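Clendetti Dairy, parlor + milk room walk-through
Date: 8/30/18
Done by: Evie Bramwell
With: Rui Mendes (herd), Pentti Huttunen for the first half

PARLOR
Exit gate latches - OK
Floor drains - NO. Far one slow again, straw packed in the grate. Rui to pull it after evening milking.
Kick rails - OK, one bolt replaced
Hose reels - OK
Eyewash station - needs attention. Bottle past date. Reorder.

MILK ROOM
Bulk tank, 1,000 gallon - lid gasket worn, still seals. Order new one from Wotent now, dont wait.
Tank temp log - 3 days blank in August. Fill it in every milking, no exceptions.
Acid and chlorine stored apart - OK, finally
Labels on jugs - 5 with no label. Tossed.
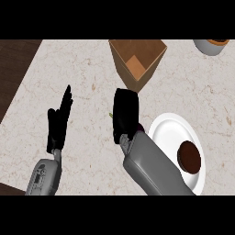
Two arms over the marble countertop.

CALF BARN
Heat lamps - off for season, cords coiled. OK
Pen 28 - hinge loose, sharp edge at calf height. Fix before anything goes in there.
Extinguisher - tag current, but blocked by milk replacer bags. Moved them. Keep it clear pls.
Ladder - cracked rung. Tagged out, do not use.
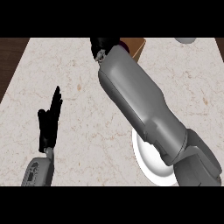
MANURE PIT / PUMP
Fence - OK
Warning sign - faded, can't read from the lane. Replace.
PTO shield - MISSING on pump tractor. Tractor is parked untill it's back on. Deolinda has the key.
Gas monitor - battery low, charged while we were there

Recheck: drain, pen hinge, shield. Amândio signs off on the shield, not me. Copy in the office binder.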